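# Brevier park path system

Brevier is a cast-in-place concrete path for parks, cemeteries, school grounds and waterside walks. It is supplied by Lultico as a full package: the dry mix, the edge forms, the joint strip and the curing sheet. You can lay it with your own grounds team or ask us to quote for the whole job.

The finished surface is pale grey and lightly textured. It suits walking, pushchairs, wheelchairs, bicycles and the occasional mower or small maintenance vehicle. It is not meant for car parks or regular traffic.

## What comes in the package

- **Path mix**, in 25-kilo bags or in bulk bags. Only clean water is added on site.
- **Gkikas edge forms**, flexible, reusable, in lengths that clip end to end. They bend by hand to a gentle curve.
- **Joint strip**, grey, pressed in while the concrete is still soft.
- **Curing sheet**, on a roll, wide enough to cover a main path in one pass.
- **Laying guide**, printed, with a waterproof cover.

Stone for the sub-base is not included. Most buyers get it from a local quarry, and the haulage cost makes this the sensible way to do it.

## Widths

Brevier is sold in two standard layouts. The main path is for shared use, where people on foot and on bicycles need to pass each other. The branch path is narrower and is meant for side routes to benches, gates and play areas. Both use the same mix, so the colour matches where they meet.

Other widths can be formed on site. Tell us the width when you order and we will work out the quantities.

## Ordering and prices

| Item | Code | Price |
|---|---|---|
| Main path package, 10 metres | BR-M10 | £1,202 |
| Branch path package, 10 metres | BR-B10 | Ask for a quote |
| Gkikas edge forms, extra set | GK-E | £198 |

Prices are without VAT. Delivery is charged by distance from our yard at Drirncombe. Bulk bags come on a lorry with a crane, so please check the gate width and overhead branches before you book. If the lorry can't reach the path line, allow for moving the bags yourself.

Edge forms can be used again if they are washed the same day. Old concrete left on the inner face will mark the next pour.

## Laying it

Strip the turf and topsoil to firm ground. Spread the stone and compact it in layers. Set the forms, check the fall with a level, and wet the stone lightly before you start to pour.

The path should fall to one side so that rain runs off on to the grass. Beside a lake or canal we normally set the fall towards the water, unless the bank is soft or the site has its own drainage plan. On a level lawn either side will do.

Where a branch leaves the main path, pour the main path first and put a joint across the mouth of the branch. Curve the branch away gently. A sharp corner gets cut by bicycles and the turf behind it soon wears through.
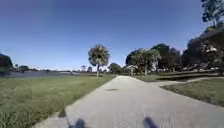 Once the forms are out, backfill the edges with topsoil and seed. Bring the soil up level with the concrete – a low edge is awkward for mowers and a high one lets soil wash over the surface. Grass will creep over the edge in time and soften the line. Some sites like this and leave it. Others cut it back each February with a half-moon edger.

Keep the curing sheet on for as long as the guide says for the season. Walkers can use the path before mowers can, and both dates depend on the weather.

## Looking after it

Sweep off leaves in autumn, especially under trees, where they stain. A stiff brush and plain water will shift most dirt. Pressure washers are fine on a low setting, but a narrow jet held in one spot will strip the surface. The colour weathers with age and new repairs will look different for a while.

Small chips can be filled with the same mix, sieved. For cracks wider than 2 mm, send us a photograph and the location on the path and we will advise.

## Samples

We send a cast sample tile free to councils, schools and landscape contractors. Each tile shows the brushed finish on one half and the plain finish on the other. A longer test strip can be walked on at the Drirncombe yard during opening hours. Please ring first, as the yard is a working site and visitors need boots.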